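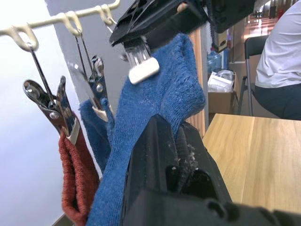
The sock cell at Gondstead has had its winter service, and what a lovely couple of days it was! For anyone who has missed the earlier items, the cell is our two-armed robot and its hanging rail, and its whole job is clipping socks to a hanger and taking them down again. Wool is the hard part. Knitted socks shed all day long, and the fluff goes straight for the black gripper, where it settles along the ridged middle as little whitish specks. Heino Žukauskas has been chasing a slipping grip on and off for weeks, and lint is now his chief suspect, so cleaning went to the top of the list.

He and Azucena Orozco worked through both arms with a soft brush, then a dry cloth, and kept the compressed air well away (it only pushes the fluff further in). The pads on the fingers got a wipe too. A shiny pad lets a thick cuff slide, and a clean one holds it beautifully. We've moved from a weekly brush-down to one after every 100 socks, which on a busy day comes round sooner than you'd think.

The cables had their turn after that. Each arm carries a black cable on a loose loop, and the loop matters more than it looks. Pull it tight and the wrist tugs at the end of its reach; leave it too long and it catches the table. Azucena's method is to move the arm by hand, slowly, to the far corner and back, and watch the loop the whole way. It takes 15 minutes an arm and she won't be hurried! The wrist straps stay as they are, blue on the left arm and green on the right, and please keep it that way when you're swapping things over. The service notes go by strap colour now, and it has saved us a good deal of muddle.

Then the hanger. Ours is the pale one with the cloud-shaped edge, hung by its hook from the wooden rod, with clear tape wound round the rod to keep the hook from wandering. Tape creeps, so it's worth a look each morning. Clips like to bunch up at one end as well — spread them out by hand before you start a run, or the jaws will find two clips where they expected one.
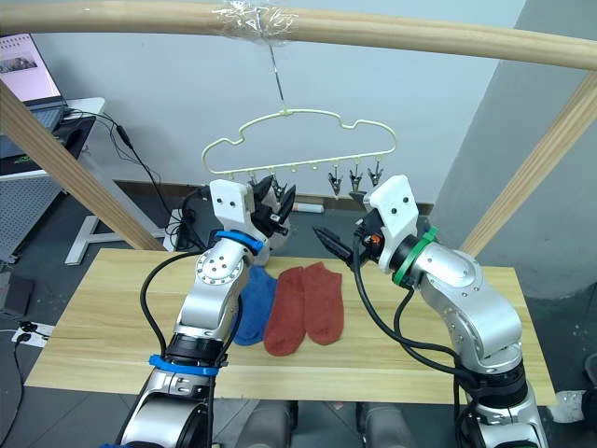
## Before you switch on

- Brush the grippers, ridges first.
- Check the tape on the rod and give the hanger a gentle tug.
- Spread the clips along the bottom bar.
- Lay the socks flat on the table with a bit of space between them.
- Run the empty cycle 7 times and listen. A click at the wrist means stop and fetch Heino.

Faustino Cervantes is putting together a box of spare finger pads, and would love to hear from the Kemport group if they have found a grippier sort. The next full service is in March. Come along if you'd like to learn the cable check, and bring old woolly socks, the fluffier the better!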